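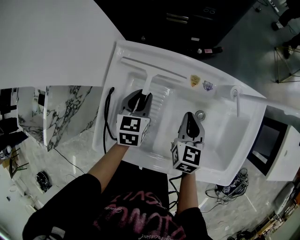 A reader from Kanavley wrote in after my last post to say she had given up on Lent altogether, because every year she picks something to go without, fails by the second week, and spends the rest of the season feeling like a fraud. She wanted to know if there was any point in starting again next year.

I have been thinking about her message for a few days. My first answer was going to be a quick yes, with a verse attached, and I'm glad I didn't send it.

I grew up in a church in Cumbridge where Lent was hardly mentioned. We had Good Friday and we had Easter, and the weeks before them were like any other weeks. Fasting was something other churches did. I was well into my thirties, and living in Gistbridge, before I tried it for myself. I gave up sugar in my tea. I lasted until I was offered a cup at a funeral, already sweetened, and drank it without thinking.

That bothered me more than it should have. I'd been treating the whole thing as a test, and I had failed it over a cup of tea. It took me a couple more years to notice how little praying I had done in that time. I had thought about sugar a great deal. I had thought about God mostly when I was annoyed at Him for the headaches.

In Matthew 6, Jesus says "when you fast", so He seems to expect that His followers will. He spends most of that passage on how it looks to other people, and tells them to wash their faces and get on with the day. There is nothing in there about a perfect record.

These days I keep it small. I skip lunch 2 days a week and use the time to read a psalm and pray for the people on my list. Some weeks it's one day. Last year I had the flu in March and it was none. I don't try to make the missed days up afterwards, although I used to, and by the end of one season I owed myself so many lunches that I stopped keeping track.

The money from the lunches goes in an envelope. Our church sends its Lent offering to Tefera, a small mission that pays school fees, and this year the total came to $1,250. My own envelope had $60 in it. I was a bit embarrassed handing it over, and then I remembered the widow and her 2 coins and stopped worrying about it.

So, to my reader: I think you could start again, and you needn't wait for next year. Fasting doesn't belong only to Lent. Pick an ordinary week in June if you like, and don't tell anyone. If you break it, say so to God and eat your dinner. Read Psalm 51 while you're at it, particularly verse 17, about the broken and contrite heart. David had a good deal more to confess than a biscuit.

I don't think you're a fraud either. I read your message a few times and what I mostly saw was someone who had wanted to do this properly and was sorry about it – that is a fair place to begin praying from.

A couple of people have also asked about the reading plan I mentioned at Christmas. I'm still working through it, and I'm behind, somewhere in the middle of Numbers. I'll put the list up when I've typed it out.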